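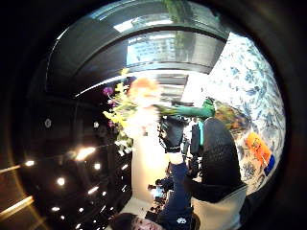 orange one near the top, white just under it, yellow bits out to the left

Arthorpe Growers Board > Cut flowers > Keeping a bunch going to January

etunside_319
Posted 23rd December
Doing flowers for my sister's, need them to last til she's back in January. Stems trimmed, lower leaves off. Is the white one going to drop first? Always seems to. Ta

mossbank
11 days is good going for any bunch. Change the water every 2 days, keep it off the radiator.

Vlad
Every 2 days is overkill. Once at the weekend, bit of sugar, done.

mossbank
Sugar on its own just feeds the slime. Use the sachet or nothing.

Vlad
never had slime

jurside
Cold hallway overnight. Mine went 3 weeks like that – the orange ones anyway, white gave up early. Any more pics? Want to see how much green you've got in. 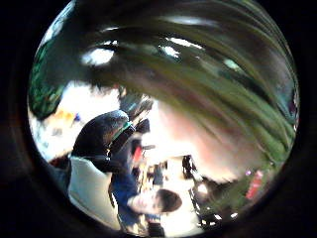 etunside_319

Loads of green, on the left there. Orange and yellow further in, blurry sorry. Thinking of pulling half the greenery out, does it drink all the water?

mossbank
Leave it in. Just top up.

Vlad
Pull it out. Greenery goes manky before the flowers do

etunside_319
right so thats one each. Hallway it is, will try the sachet frist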